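Derent Support / Tickets / Mobile arm, home pilot
Subject: Gripper won't open after protective stop near wall outlet
Status: Closed, follow-up open
Priority: High (safety)
Opened by: Amber Fothergill
Assigned to: Teodor Adamczyk

Amber Fothergill, 9:40 AM
Arm stopped itself mid-reach, low approach to the wall behind the side table. Protective stop, code 12, joint 3. Cleared it from the tablet, came back in a few seconds. Cleared again, same. Now gripper ignores open command too. Fingers shut and staying shut. Arm still holding position, brakes on. Power light normal, no smell, no noise.

Job was plug location, approach only, no contact. Was running the Tonik build from last week.

Teodor Adamczyk, 9:52 AM
Don't clear it a third time pls. Leave brakes on. Anyone within reach of the arm? And is it touching anything, wall, cord, table? Need the wrist cam view before you move it, grab one from the tablet and paste here. Also the log from /faults, whole thing not just the last line.

Amber Fothergill, 10:05 AM
No one near it, I moved the chair across the doorway. Not touching the wall that I can tell. Wrist view below, log attached. Sorry for the phone formatting.

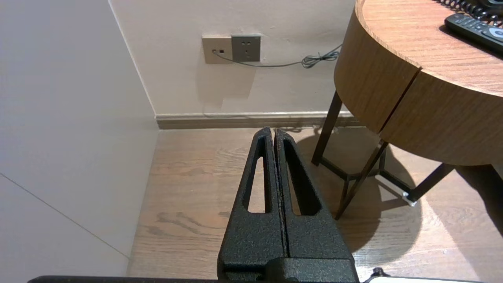

Wrist cam, fingers closed, jack plate and socket on the back wall, cord running off behind the side table.

Teodor Adamczyk, 10:21 AM
OK thanks. Cord is the thing I'd worry about. If the planner picks it up as part of the wall it'll happily go through it, and there's a tangle of it right by the table. Table's the other one, on the right. Is the table in the keep-out map for that room?

Log says force limit on joint 3, then gripper timeout 2 seconds later. So gripper fault came second. Two separate things maybe. Pulling in Hertta for the gripper side.

Hertta Aaltonen, 10:34 AM
Gripper timeout after a protective stop is known on that Tonik build. Gripper controller drops to safe state and never gets the wake message. Clearing from the tablet resets the arm only. Full sequence:

1. E-stop in.
2. Arm power off at the base, wait for the fan to stop.
3. Unplug the gripper connector at the wrist, count to ten, plug back in. Push til it clicks.
4. Power on, E-stop out, home the gripper BEFORE enabling the arm.

Don't pry the fingers. Last site did that and bent a link.

Amber before step 2, the arm will sag a bit when brakes cycle. Keep hands out from under it.

Amber Fothergill, 11:10 AM
Did all that. Gripper opens and closes now. Homed fine. Arm not enabled yet, waiting on you.

Table is NOT in the keep-out map. Checked the room file, there's a table in it but over by the window. Think it got moved after the map was made. Nothing for the cord at all.

Teodor Adamczyk, 11:18 AM
There it is probably. Planner thought it had free space to the right, swung the elbow out. Can't prove contact from the log, the force spike is short. Could also be payload set wrong, check that: should say 300 g for tool, if it says zero the arm will trip on its own weight.

Amber Fothergill, 11:31 AM
Payload says 300. So not that.

Any marks on the table? Looked, can't find one. Elbow cover has a scuff but couldn't swear its new.

Pirjo Vainio, 11:45 AM
Safety here. Please don't enable until:
- room rescanned with furniture where it is today
- keep-out box on the table and another along the wall for the cord
- speed cap on for all low approaches in this house
- scuff photographed and added to the unit record

Also I want the stop logged as possible contact. Not "nuisance". We've had up to 3 of these closed as nuisance on the Niskanen units and I'd like to stop doing that.

Teodor Adamczyk, 12:20 PM
Agreed. Changed category. Sending rescan steps to Amber directly, and patched gripper driver (Drivari package, the one with the wake fix). Install driver first, then rescan.

Amber Fothergill, 2:15 PM
Driver in. Rescan done, took two tries, first one lost the table legs. Both keep-outs in, speed cap on. Scuff photo's in the unit record. Enabled arm, ran the same approach from further out. Planner refused the old path and came in from the left. No stop. Triggered a protective stop by hand after, cleared it, gripper opened first time.

Teodor Adamczyk, 2:24 PM
Good. Closing the fault. Keeping follow-up open for:
- rescan prompt when the map doesn't match what the cameras see (Sang Hồ has this)
- thin cords not showing in the map, any room
- tablet should say the gripper's still faulted after a clear. right now it just goes green

Sang Hồ, 3:02 PM
Got it. Prompt is half done, will be in the April build. Cords no date yet.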